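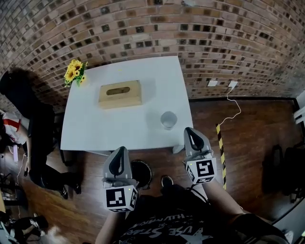 Table setting work with a pair of hand-held grippers. On the table: sunflowers, a tissue box, a glass of water.

Bevstead table program

The Bevstead table program is a workplace automation effort at Bevstead, a guest house and event hall operator. It covers room and table setup, clearing, and small resets between guests. Started in April. The robot side is supplied by Irnine, with scheduling software from Prukex. Staff mostly call it "the tables."

Background

Setup at Bevstead was done by hand by a crew of 13, in early and late shifts. Much of the work was small and repeated: flowers out, tissues out, glasses out, everything back to the pantry, then again in the next room. Turnover in the crew was high. Management first looked at cutting the late shift altogether, dropped that after talks with staff, and went with a mixed plan instead. Robots for the resets, people for everything with a guest in the room.

Method

The robots learn from demonstrations. A worker holds one gripper in each hand and does the job at normal speed or a bit under. The cubes below the jaws carry black-and-white square markers, used for tracking where each hand is. Motion from many such runs is used to train the arm software.

Objects are kept ordinary on purpose. Glassware is the slow part, thin walls and hard to see for the cameras. Tissue boxes easy. Flowers somewhere in between, depends on the bunch; stems get caught and petals drop.

A session is 2 hours, then a break. Longer sessions were tried and given up, wrists got sore and the runs got sloppy. Bad runs are marked by the worker who did them and left out of training.

Changes to jobs

Four of the crew moved to demonstration work, at a higher hourly rate. The job has a title (setup trainer) but no separate contract yet. Trainers still cover ordinary shifts on busy weekends.

For the rest, the main change is in the order of the day. Rooms used to be done in whatever order the shift lead liked. Now the Prukex schedule sets it, and people check the rooms after the robot has been through. Checking is lighter on the back but duller, acording to the staff survey. Several asked to rotate between checking and guest rooms, and rotation came in over the summer.

No layoffs were made in the first season. Two open positions were left unfilled. Whether that counts as job loss is disputed between management and the staff group.

Yulan Kang, shift lead and later head trainer, wrote the in-house guide to demonstration work. It is almost 10 pages long and is the main source on how the sessions are run. Her advice is mostly practical: set the glass down before letting go, don't rush the second hand, stop when tired.

Criticism

Complaints fall under a few heads. Pay, first: trainers get the higher rate for demonstration hours only. Then ownership of the recordings. Staff asked that the runs not be used to score individual workers, and management agreed to this in writing on Friday, September 6, 2024. Sotelo, a smaller operator that looked at the same system, turned it down over that point.

Another complaint is skill loss. New hires learn checking before they learn setting, and older crew say teh eye for a well laid table comes from laying them. The guide now asks for a month of hand setup first.

See also
Learning from demonstration
Job rotation
Hotel housekeeping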